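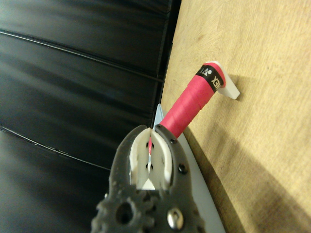 Cusby College of Sport and Leisure
Equipment Care, Unit 6: Racket Handles and Grips
Handout for Saturday practical groups
Module tutor: Letay Birhane

Purpose of the unit

Students completing this unit will be able to inspect a wrapped racket handle, judge whether the wrap is fit for further use, and replace it to the standard required in the practical assessment. Stringing and frame repair are dealt with in Unit 7 and are not examined here.

Terms

The handle is the part of the racket held in the hand. The butt is its lower end. The base grip is the layer fitted by the maker. An overgrip is a thinner layer wound on top and replaced as often as the player requires. The collar is the band that closes the wrap at the end nearest the shaft. Students should use these words in their written work; "tape" on its own will not be accepted, as it may refer to several different materials.

Inspection

Place the racket on a clean, flat surface in good light. Look along the handle from butt to collar and turn it slowly through a full circle. The ridges formed where one turn of the wrap overlaps the next should be even in height and spacing. A ridge that widens suddenly usually shows that the wrap was allowed to slacken during winding.
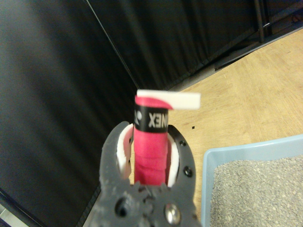
Figure 1. Pink wrapped handle with black band. Note the ridges on the lower part.

Press lightly with the thumb at several points. Movement beneath the thumb indicates that the adhesive has failed or that an overgrip has been fitted over a loose base grip. In either case the wrap is to be removed. Any strip standing away from the handle should be recorded on the inspection sheet before it is trimmed or pressed down.

Rewrapping

Remove the old overgrip from the collar downwards. Clean the base grip with a dry cloth and leave it bare until the tutor has seen it. Peel the backing film from the new overgrip and begin with the tapered end at the butt. Wind upwards, keeping a steady pull, and overlap each turn by the same amount. Right-handed and left-handed players generally prefer opposite directions of winding - ask before starting. Trim the upper end square to the shaft and close it with the finishing strip.

Work from the first practical

Gadisa Beyene and Hagos Tufa have kindly agreed that their inspection sheets may be copied for the group. Both are held in the Merbridge room, folder 322. The sheets show a clear difference of opinion on overlap, and students should read them before the seminar.

Assessment

The practical carries 75 marks. Completed sheets are to be handed to Bereket Derese in Room 423. Students who need a second attempt should speak to the module tutor.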